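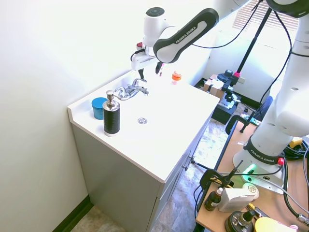
A bathroom sink with a chrome faucet and a white countertop. Water rates in Cokasgate would go up under the plan.

COKASGATE, 18 June 2024: The water department wants another rate increase, and it is again promising that the money will go into the pipes. Customers have heard this before. Under the plan sent to the town council, the average household bill would rise 8 percent this fall and 5 percent more the year after.

The department says the increase will pay to replace old mains in the Baran neighborhood, where 13 breaks were reported last year. The same mains were on the list when rates last went up. Only two blocks were finished before work stopped, and the department's latest report does not say where the rest of that money went.

A review by Skovton, a consulting firm hired by the department, calls the new rates "modest and necessary." The review runs to two pages and leaves out the cost of the Lasus billing system, which went live in March and has been sending some customers estimated bills ever since. Asked for the full cost of that system, the department said the figure was "being finalized."

Residents on fixed incomes could apply for a discount, according to the plan. No application form has been posted, and the income limit has yet to be set.

The council is expected to vote before the end of the summer. Written comments can be left at the town clerk's office.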